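Baskets, Bins and One Big White Table
The Conby sorting room in March

If you've been following along since the fall, you know how much I love a good container. So you can imagine the mood in here the day we finished the sorting room! It took us most of the winter, working evenings after supper, and I ended up with 207 photos on my phone. I've cut those down to a single picture for this page, which was painful, and written up the rest as notes so you can still follow how the room goes together. Scroll to the bottom if you only want the picture.

For anyone new, Conby is the old schoolhouse on the Pernside road where our little group mends, washes and passes along household stuff. Kitchen things, craft supplies, yarn, toys, hardware in coffee cans. It used to get sorted on the floor (my knees remember), and then on two card tables that folded up whenever they felt like it.

The table
I wanted white, and I got talked out of it twice, and then I got it anyway. I'm so glad. A screw or a bead shows up right away on a white top, and you can spread out a whole box of odds and ends and see what you've got in one look. Jarosław Sobczak helped me carry it in, and we had to take the door off its hinges to do it. The door is back on. It squeaks now, and I kind of like knowing when someone's coming in.

It does show smudges. I wipe it down with a damp cloth and a drop of dish soap at the end of every session, and there are always a few streaks left that I only see the next morning with my coffee.

The baskets
Oh, the baskets. We tried wire ones first and they snagged every piece of knitting that went near them. Then came cardboard boxes, which were free and lasted until the roof leak. What we settled on is a plain gray plastic basket with holes in the sides, and I could go on about it all day. You can rinse it under the tap. Crumbs and lint don't sit in the corners the way they did in the boxes. The rim is smooth all the way around, so it's easy on your hands when you're moving a full one from one side of the room to the other.

The bottom is solid, and that was the thing I insisted on. Pencils and crochet hooks poke straight through an open grid, and then you lift the basket and half of it stays on the table. Jarosław says I've become impossible to shop with. He's right!

How a box gets sorted
One basket on the table at a time. I tried having four going at once and it was chaos, with everyone reaching across everyone else and buttons landing in with the drill bits. So now the basket starts out empty, close to whoever is sorting, and only one kind of thing goes in. When it's full it goes to the shelf, gets its tag, and the next one comes down.

The tags are brown card with string through them. We tie them to the holes in the sides, which works much better than tape ever did.

The shelves
These came from the Kristiansen barn clear-out and they are solid as anything. There's space for 88 baskets if you stack the small ones, and no, we don't have that many (yet). The top row is holiday things, the middle is kitchen and sewing, and the bottom is anything heavy. I painted the uprights green and ran out before the last one, so that one's still bare wood.

The Jollow box
This one deserves its own line. A carton came over from Jollow in the first week with no label, taped on every side, and inside was the most wonderful jumble: cookie cutters, wooden spools, a bag of curtain rings, three doorknobs that all match. It took the whole afternoon to go through and I enjoyed every minute. The doorknobs have already gone to a house that needed exactly three.

Still to do
A second lamp by the window end. Hooks for the aprons. A better spot for the string, which I put down somewhere different every single time. If you have a roll dispenser you're not using, I'd love to hear from you.

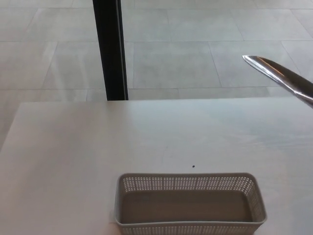 Gray basket, white table, nothing in it yet. Ready for the next box!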